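About us

Fahy is a small shop in Dradbridge selling hat stands, hooks, rails and the odd lamp. We have been going for 14 years. Most About pages will tell you about a passion for beautiful living at this point. We sell things to put your hat on, and we are suspicious of anyone who gets misty-eyed over it.

Our test for a stand is simple enough: does it sit flat on a table, and does a cap look right on it or does it look like an accident?
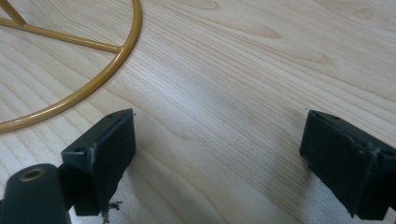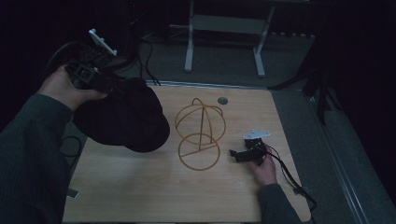

Yellow wire on a pale wooden table.

Darragh Hegarty started the shop after buying three coat racks in two years, all of which fell over. He is still cross about the second one. It came with a leaflet about Scandinavian calm and four screws for five holes. He has never believed a leaflet since, and that goes for the ones our own suppliers send us, most of which end up in the recycling before the box is fully open.

Ruairí Nic Giolla joined later and does the buying. Between them they looked at 434 items last year from makers and wholesalers, and the greater part went straight back. Some were ugly, which we can live with if the thing works. More of them were handsome and no use. A hook that is too narrow for the loop on a winter coat is a very common fault, and we have no idea why makers keep doing it.

How we choose

We put things on a table and use them. Caps, mostly, because a cap is awkward: soft at the back, stiff at the brim, and inclined to slide. Woolly hats will stay on nearly anything and so prove nothing. We also try the stand with no hat on it at all. Plenty of people buy one, use it for a fortnight and then leave it bare on a shelf, and it has to be bearable to look at when that happens.

We don't give stars or scores. We tried a points system one June and it gave top marks to an umbrella holder that both of us hated.

Wire stands deserve a word, as we get asked about them a lot. They are light to look at and easy to dust if you don't mind poking a cloth between the rods. Whether they are "sculptural", as the trade likes to say, is up to you. We would call a thing a hat stand if it holds a hat. If you want it to hold a heavy bag as well, buy a wall hook and a decent fixing.

What we don't claim

We don't say our stock will last a lifetime. We haven't been open for a lifetime. We don't say it is hand-picked either, except in the plain sense that somebody picked it up. Colours on a screen are never quite right, yellows least of all, so if the shade matters to you please ask us for a sample or come in and see for yourself.

We are not part of the Nindance group, whatever the old directory listing says. We did stock some of their Grenania range for a while and still get post for them. If you have a complaint about a Grenania lamp bought elsewhere, we are sorry to hear it but there is nothing we can do.

Visiting

The shop is up one flight of stairs, 2 Mill Passage, Dradbridge, with the bell on the left of the door. We shut at 5. Ring first if you are coming a long way for one particular piece, as the website is not always up to date and we would sooner say so than have you find out on the landing. Returns are taken in any condition we would accept ourselves, which means clean, with all the bits.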